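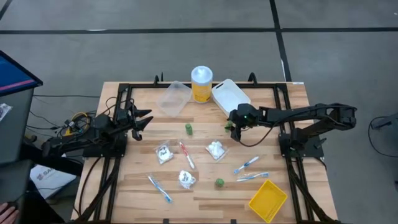 Light wooden top on a black metal frame.

Section 4: Oiling and Caring for Your Wooden Top

Reading time: 4 minutes
Print this page | E-mail this page

Your Vorkberg top leaves our shop sanded and bare. We used to oil them ourselves, until enough customers wrote in to say they would have picked a different oil. The choice is now yours, and so are the rags.

Before you start

You will need Wastik hard oil or another oil sold for indoor wood, two lint-free cloths, a fine sanding pad and a pair of gloves. Old T-shirts work well as cloths. Old towels leave fuzz, which will then be part of your table for years.

CAUTION: Cloths soaked in oil can heat up and catch fire on their own. Lay them flat outdoors to dry, or put them in a metal can of water with a lid. Do not ball them up and toss them in the trash, however tired you are.

First coat

1. Clear the top completely. Oiling neatly past a coffee mug has been tried.

2. Sand lightly in the direction of the grain. Wipe off the dust with a dry cloth.

3. Open a window. Stir the oil; do not shake it.

4. Pour out a small puddle and spread it along the grain until the whole surface looks evenly damp. If it looks like a skating rink, you have used too much.

5. Wait 30 minutes, then wipe off everything the wood has not soaked up. Oil left standing turns sticky and collects crumbs.

6. Let the top dry overnight and repeat steps 2 through 5. Go easier with the sanding this time.

NOTE: Do the underside too, with one thin coat. Wood oiled on one side only may cup, and a cupped table is very good at rolling pencils onto the floor.

Everyday care

Wipe spills when they happen. Use a damp cloth and mild soap, then dry the surface. Skip bleach, scouring powder and the green side of the sponge. Set hot pans on a trivet.

Small dents can often be raised with a wet cloth and a warm iron. Keep the iron moving, and re-oil the spot once it has dried.

When to oil again

Drip a little water on the busiest part of the top. If it beads, leave the table alone. If it soaks in and leaves a dark spot, it is time for another coat. Most kitchens get there in roughly a year.

Questions about finishes go to Randa Jaber at the service desk. Please have the name of your oil handy. "The brown one" describes most of them.

Revised March 2018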